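Skarnus
README for the arm, the wrist camera and the door

Skarnus is a small robot arm that is learning to pull handles. It lives in the back half of Nerura, a shared workshop with good light and a bad compressor. The code in this repository runs the arm, records what the wrist camera sees, and stops everything when the arm leans on something it shouldn't. The last part gets the most use.

Maintainer: Eamon Mac Giolla. Last full rewrite of this file: 2nd November. Anything in the wiki that disagrees with it is older and was written in a better mood.

What's in the repository

arm/ holds the motion code. It is short because I kept deleting the clever bits.
grip/ holds the gripper driver and the force limit. Read the comments before you change the limit.
nistier/ is the recorder. It saves wrist camera stills and joint angles with a shared clock.
stills/ has 800 images from the August sessions, sorted by session and then by target.
old/ is old.

What you need

An arm with a wrist camera and a gripper that can report how hard it is pushing. Two power supplies, one for the arm and one for everything else. We ran both off a single supply for a while, and the camera would drop out whenever the shoulder moved, which made for very peaceful recordings.

You also need something to pull. We use a car door panel, laid out where the arm can reach it. Cupboard doors work too, but they are too easy and give the arm ideas.

Setting up a session

Put the panel down and leave it alone. Home the arm with the gripper open. Start Nistier before you start the arm, or the first few stills will have no joint angles and you'll have to throw them away. Check the preview: the handle recess should be well inside the picture, with some of the panel's edge showing so the edge finder has a line to hold on to.

The view we like best looks down at the panel at a slant. The dark gray lever sits low in its recess with the lighter rim around it, and the bright white strip along the right side splits black plastic from gray carpet. The edge finder loves that strip. It would follow it out of the building if you let it.

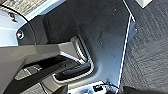
Known problems

The rim beats the lever. The handle finder looks for contrast, and a light gray rim against black plastic has plenty. Left to itself, it aims for the rim and taps it politely. The fix in grip/ moves the target inward, toward the darker shape. It works on this panel. It knows nothing about yours.

Black plastic is hard going. Scuffs and dust show up as features, and the matcher gets attached to them. Wiping the panel halfway through a session breaks the matching, so wipe it before or live with it.

The switch panel is a decoy. It is long, dark and shiny, and it runs toward the handle. Mask it out. The mask for our panel is in nistier/masks, and drawing a new one takes less time than arguing with the detector.

Light from one side. Pale trim washes out and goes a bit blue. Locking the exposure helps. Auto exposure does what it wants, and what it wants changes as the arm moves.

Limits

The force limit is set to 50 in the config file. That is 50 in the driver's own units, which Mac Suibhne, who make the driver board, have never matched to anything on the SI list. Treat it as a volume knob. Lower is safer and slower.

Don't use the stills to train anything that will go near a real car with a real person in it. One panel, one workshop and one arm don't add up to much variety.

Contributing

Open an issue first. Pull requests that touch grip/ need a session log with them. If you borrow the arm, park it folded and put the 2 mm hex key back in the drawer.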